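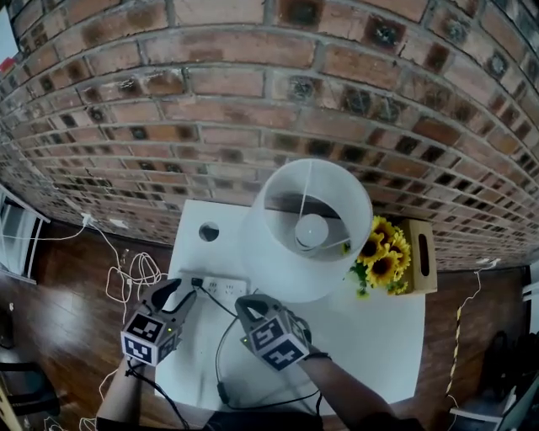 About Jurkard

Jurkard teaches robots to do chores, mostly by doing the chores ourselves, slowly, with a gripper in each hand. It is a stranger way to spend a Saturday than we expected when we started.

Ehsan Kazemi founded the company in Zastomdale after a long career writing motion code by hand. One of his programs ran to 49 pages and could fold a napkin, provided the napkin cooperated. Ravinder MacDonald joined him that May and suggested they just show the machine what they meant.

We are now 14 people. Our demonstrators work through ordinary household jobs – plugging in a lamp, say – while the tags on the grippers let us track every movement of the hands. A simple task usually gets 300 demonstrations. Plugs get 1,000. Plugs are harder than they look, as anyone who has groped behind a sofa will know.

The recordings go into Wasel, our training software, and from there to customers' robots. For jobs that need a person at the controls, we also run a remote driving desk, staffed until 6 p.m.

Demonstrators are paid by the hour, so there is no prize for rushing. Steady hands are welcome. Mild boredom is part of the job, and the coffee is decent.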